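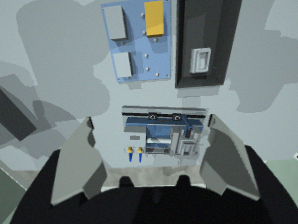

Blue board with yellow and gray blocks, seen from above

Tallby footbridge: worth the detour?

ridgewalker
We have one free day in November between Keditz and the coast. The guidebook gives the Tallby footbridge half a page and says it is 143 meters long. Is it worth the extra drive with two kids?

pmoss
Yes. Park at the lower lot and walk up the east bank. It took us 14 minutes with a stroller. The upper lot is closer but it fills up by 10 a.m.

Stoltier_fan
I'd skip it. You walk across, look at the gorge, walk back. The old stone bridge at Stoltier is better looking and you can get down to the water.

pmoss
Stoltier is nice but it carries cars and the sidewalk is narrow. I wouldn't take small kids over it.

Stoltier_fan
They closed one lane last spring and widened the walkway. It's fine now.
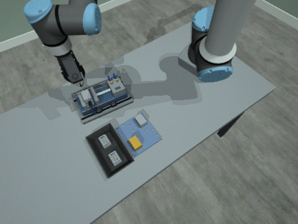
ridgewalker
Is there a toll to walk across at Tallby?

pmoss
Walking is free, and the only charge is 6 for parking at either lot. The machine takes coins and cards.

gravelroad
The card reader was out when we went. Bring coins.

On the history, the sign at the west end says the bridge was built by the Tóth company for quarry workers, and that nearly 3,000 people crossed on opening day. I don't believe that number. The town was tiny.

Stoltier_fan
People came in by train for it. There was a station in Tallby then.

gravelroad
The station opened later, according to the display in the Keditz museum. One of the signs is wrong.

ridgewalker
Thanks all. How much does the bridge move? My younger one doesn't like heights.

pmoss
You feel it in the middle when other people are walking. The sides are mesh up to my shoulder. Ours held the cable and did okay.

gravelroad
It moves more than that if there's wind. Go early, and if it's gusty do Stoltier instead.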